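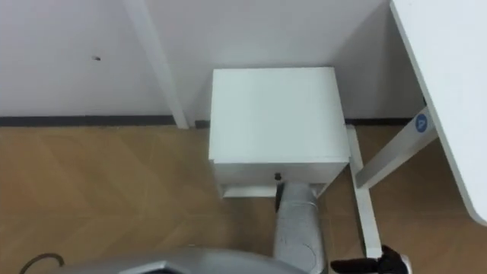
Drawer task, second week, Friday, January 24, 2025. The knob is still the part where most of the demonstrations go wrong, so I gave the whole morning to it and left the apple for after lunch. The old way, which is in the December sheet, was to come from the front with open fingers and close them around the knob. Today I worked with the hook approach: the arm goes low over the floor, one finger comes under the knob, and the pull is made with the arm and not with the grip. In the head view the finger is just under the knob, and I cannot say from this view if it touches or not. I had the same doubt all morning in the headset. The knob is black, the finger is black, and against the white front they become one shape when they are close. I must remember this when I write the rule for what counts as "contact" in the labels.

Setup as at start of day:
Operator software Vuvton, same build as Tuesday. Headset and gloves from the Coronik set. Recording goes to the Zuria folder, subfolder drawer_hook. Scaling of hand motion 1:1, I tried smaller scaling for ten minutes and went back. Head tilted down more than in the December recordings, otherwise the knob falls out of the view when the robot leans. I noted the new tilt in the config comment, please do not reset it to the default when you start the apple recordings, they need the same head pose or we cannot join the two parts.

Goal of the full task, for those who were not in the meeting: open the drawer, take the apple from the desk, put it in the drawer, close. We record it in one piece when the operator is fresh, and in parts when not. The parts are cut at the same places always: drawer open and arm back, apple held above the desk, apple released, drawer closed. If you cut in another place please write it, do not correct it silently.

Morning, hook approach.

First episodes were slow. I went down with the arm too early and the elbow came near the desk leg. It is better to go forward first at the height of the desk edge, well outside the leg, and then down, and only then in. When the finger is under the knob I stop for a short moment. This stop is on purpose, the policy trained from the December data had no clear pause there and it pulled before it was under the knob. I hope a small stop teaches it to wait, but I also know that long stops teach it to stand and do nothing for ever. So: short. One breath.

The pull itself must be straight. With the glove it is natural to make an arc with the wrist, as with a real drawer at home, where your hand feels the rail and corrects without thinking. Through the glove I feel nothing. The drawer then goes to one side and sticks, and I pull more, and the whole cabinet moves. It moved two times today. After each time I pushed it back to the pencil mark and threw the episode away. The cabinet is light and I would like to fix it to the floor with tape, but then the policy will never see a cabinet that moves a little, and in the Salminen room it will certainly move. I leave this for discussion.

Numbers for the morning. Kept and discarded are in the sheet, here only what I need to remember. Total in the folder after lunch, old and new together: 192 episodes. Discarded today: 9. Two of the discarded ones were the cabinet, the others were my hand, mostly the finger passing in front of the knob and not under it. The longest kept episode is 366 frames, which is too long, but I keep it as it has a good recovery in the middle: the finger slipped off, I went back down without moving the base, and found the knob again. We have very few recoveries and we always say that we want more.

A question to myself: should the operator be allowed to look directly at the robot, past the headset? I did it once this morning when I was unsure about the contact. It helps very much, and it is also a kind of cheating, as the policy has only the cameras. If the demonstration contains a decision that was made with information the policy does not have, it learns a movement without a cause. I marked that episode with "peek" in the note field. I propose that we do not forbid it but always mark it. For the contact problem the real solution is a piece of light tape on the fingertip so that the edge can be seen against the knob. I will test it on Monday with a few episodes in a separate folder. Not mixed with the rest!

Afternoon, apple.

Right arm for the apple, as before. The apple stays near the left end of the desk, towards the wall, and I change the place only by small amounts between the episodes. The approach from above with the palm down is good for the camera but difficult for the operator. At this distance the arm is nearly straight, and a nearly straight arm has no good way to correct: a small motion of my hand gives either nothing or a jump in the elbow. I felt this in almost every episode. When I moved the feet of the robot closer, the arm had a comfortable bend but then the drawer was too near for the first part of the task. So it is a compromise between the two parts, and at the moment the drawer is winning.

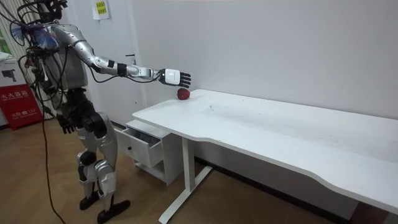 Side camera, apple part: right hand open above and just behind the apple, arm almost straight at shoulder height, top drawer partly open.

From the side it is very clear how much the arm is stretched. In the headset I did not have this impression at all, I thought the elbow was bent. I should look at the side camera earlier in the day and not when I am already writing the notes.

Also the opening of the drawer. Partly open is enough for me to see that the drawer part is done, but to put an apple in from above with this hand I want more space than that. The fingers need to open for the release and they take more width than the apple itself. The drawer is shallow, too. In my opinion the end of the drawer part must be defined by how far it is open and not by "the arm has finished pulling". Proposal: a pencil line on the inside of the drawer, and the demonstration is good when the line can be seen in the head camera. If it cannot be seen, pull again in the same episode. A second pull is allowed, it is even useful.

Some remarks about the hand. When I close my own fingers in a normal way, the thumb of the robot comes late. The order is better if I start with the thumb and then let the fingers follow, slowly. It feels strange for the first few episodes. I checked the glove calibration again and it is not wrong, it is only that my thumb is shorter than that of the person who made the profile. I made a new profile for me. Everyone should have their own profile, we said this already in December and still we all use the same one.

Please approach the apple a little from behind, between apple and wall, and then come down. If you come from the front the fingers push it away towards the wall and afterwards there is no room to get behind it. I have put this also in the instruction sheet, second page.

Cable. The long black cable runs from the robot over the floor and I stepped over it every time I went to put the apple back. This is going to end badly one day. I would like it to go along the wall side, but then it comes close to the feet of the desk. To be tried when there are two of us, one holding the robot.

The lag. After lunch the Vuvton window showed a higher delay than in the morning. I could feel it in the hand, I began to wait after each motion, and the episodes became longer. I restarted the software and it was better, then it came back slowly. I do not know the reason. It may be the side camera stream, which was off in the morning and on in the afternoon. I did not have time to test it properly (side camera off, same task, same operator). For now I wrote the delay value by hand in the note field for the afternoon episodes, from the time I noticed it. The ones before that have no value, sorry.

Replay. At the end of the day I replayed one drawer episode open loop, with the cabinet on its mark. The finger came under the knob and the drawer opened, a little less than in the recording. I replayed the same again and it missed the knob on the near side. So the position of the robot is not repeatable enough to say anything from a replay, or the cabinet was not exactly on the mark. I think the first one. We should put marks for the feet of the robot also, in a colour that is easy to find on this floor. The floor pattern makes pencil nearly invisible, I was on my knees for some time looking for my own mark.

For Monday:
- light tape on fingertip, separate folder
- line inside the drawer
- marks for the feet
- side camera on/off and delay
- ask Salminen which cabinet they have there, same knob or a handle. If it is a handle the hook approach is still fine, but the head tilt will be wrong
- copy the Zuria folder to the second disk before anybody records again, it was not done this week

Headset battery is on the charger. Gloves are in the box, the left one has a loose strap, I put a pin in it, be careful with the point.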